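We use cookies to remember your login and count visits. By continuing to use Kedent you agree to our cookie policy. Accept | Settings

Posted in: Tests & Screening > Thyroid

Incidental thyroid nodule on a neck scan – biopsy now or wait?

I had a CT of my neck in July after a minor car accident. My neck is fine. The report had a line near the bottom that said there was a nodule in the right lobe of my thyroid and suggested an ultrasound. I had the ultrasound. The nodule is solid, under a centimeter, and the radiologist gave it a middle-of-the-road score. My doctor says we can repeat the ultrasound in a year. My sister says I'm crazy not to have it biopsied right away.

I'm 50, no symptoms, no trouble swallowing, no family history of thyroid problems that I know of. My TSH is normal. I never had radiation to the head or neck as a kid.

What I want to know:

1. Is waiting a year normal for something like this, or is my doctor being lazy?
2. If I ask for the biopsy anyway, what is the downside? It's just a needle.
3. Does a normal TSH mean it isn't cancer?

I've read a lot of pages and they all say to talk to my doctor. I did talk to my doctor. I had nine minutes and forgot half of what I wanted to ask.

2 people are following this question

Answer from Damir Perić

I worked as an ultrasound tech for a long time and now do scheduling at a clinic, so I'm not a doctor and can't tell you what to do with your own neck. I can tell you how this usually goes.

Thyroid nodules are very common. If you put an ultrasound probe on a room full of people your age, a good share of them would have at least one, and most would never know about it. Most nodules are benign. Of the ones that are cancer, many of the small ones grow slowly or don't grow at all over years. That is why the guidelines most radiologists use look at both size and appearance before they recommend a needle. A solid nodule under a centimeter with a middle score often falls below the line for biopsy, and may get a repeat scan or sometimes no follow-up at all. So to your first question, a year is a normal interval and I wouldn't call it lazy.

On the downside of the biopsy. The needle part is small. You may be sore for a day or two and have a bruise. Serious bleeding or infection is rare. The bigger issue is what comes back from the lab. Some samples don't have enough cells and you have to do it over. Others come back indeterminate, which means the pathologist can't call it either way. Then you are looking at another biopsy, a molecular test that your insurance may or may not pay for, or surgery to take out half the thyroid just to find out what it was. Some of those people end up on a daily pill for life over a nodule that was benign.

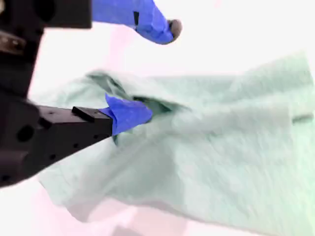

There is also the case where it does come back as a very small papillary cancer. People assume that means an operation the next week. For a small one that stays inside the thyroid, some centers now offer active surveillance, meaning regular ultrasounds and surgery only if it grows or changes. Some patients are comfortable with that and some can't sleep knowing it's there. You should think about which kind you are before you get the needle, not after.

Third question: no. TSH tells you how the gland is working. Most people with thyroid cancer have a normal TSH. A low TSH is useful in a different way, as it can point to a nodule that makes hormone by itself, and those are rarely cancer.

Things that would change the picture, and that you should call about without waiting a year:

- a lump you can see or feel getting bigger
- hoarseness that doesn't go away after a few weeks
- trouble swallowing or breathing
- swollen lymph nodes in the neck
- finding out a parent or sibling had thyroid cancer

Get a copy of the full ultrasound report, not only the summary. Look for the measurements in three directions, the words describing the edges (smooth or irregular), whether it's taller than it is wide, and whether they saw any calcifications. Also check that it says something about the lymph nodes. If it doesn't, ask whether they were looked at. When you go back for the repeat, try to use the same facility so they can compare the two sets side by side. A change of a millimeter or so between two visits can just be the way it was measured.

If you still feel uneasy, ask for a referral to an endocrinologist. A second opinion on a scan you already have doesn't require sticking anything in you.

Marked helpful by 282 readers

Answer from gollari_mom

I'd get the biopsy. I waited on mine because I was told it was nothing and I thought about it every single day for a year. Had it done finally and it was benign, took 20 minutes in the office and I drove myself home. To me that was worth it. The doctor numbed the spot first – I felt pressure and that was all.

I know the other answer says you might get an unclear result and I guess that's true but I didn't. Ask them what they charge for the pathology separately, that bill came from a different company and I wasn't expecting it.

Answer from Seltska

Cut out iodized salt and check your selenium. Doctors don't look at this.

(Moderator note: please don't change your iodine intake or start supplements based on this answer. Too much or too little iodine can both cause thyroid trouble. Cutting iodine will not tell you whether a nodule is benign.)

Comments

R. Pillai: The part about indeterminate results is what happened to me. Had the lobe out, benign. I don't regret it exactly but I wish somebody had explained it ahead of time. I have a scar and a prescription.

tk_in_ohio: Does anyone know if the score is the same everywhere? My report says TR4 and my mother's uses words instead of a number.

Damir Perić: @tk_in_ohio There are a few systems. TR4 is from the one called TI-RADS. Other places use wording like "low suspicion" or "intermediate suspicion." They don't line up perfectly, so ask the office which one they go by if you're comparing.

Original poster: Thank you. I got the full report. Smooth edges, wider than tall, no calcifications, lymph nodes normal. I'm going to wait for the repeat but I asked for it in around six months and my doctor said that was fine. My sister is still mad.

gollari_mom: Glad you got it sorted! Write your questions down next time, I keep mine on my phone.

Tagged: thyroid nodule, ultrasound, biopsy, overdiagnosis, second opinion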